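In Praise of the Unfolded Towel
Carys Prydderch

I ironed tea towels until September. I ironed pillowcases too, and once, on a wet afternoon, a flannel. My mother did it and her mother did it, and I had a cupboard you could have put in a shop window. Then my neighbour Merja Koivisto came round for a jug, opened the wrong door and laughed so much she had to sit on the stairs.

So I stopped, and I want to tell everyone how lovely it is! A thick towel doesn't want to be a neat square. Fold a fluffy one in thirds, press it down under six others, and you pull out something with a crease like a cardboard box. Leave it in a heap and it stays a great soft handful, all hills and hollows, and the colour looks better as well (pink especially, which goes from salmon to nearly red in the dips). 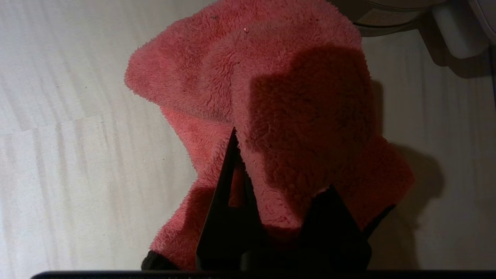

Page 60

Lorraine Holroyd wrote to me after my last piece on linen to say that a folded cupboard holds more. It does, and I can't argue with her. But how many towels does a house need? We had kept every one since we were married, and half of them were thin enough to read through. The worst went to the dogs' home and the rest fit on two shelves in any old shape.

I still fold sheets, I should say. A double sheet left to itself is a menace. But towels, fleece blankets, bath mats, anything with a proper pile on it: tip them out, give them a shake and let them flop. My cupboard door doesn't quite shut, and I love it.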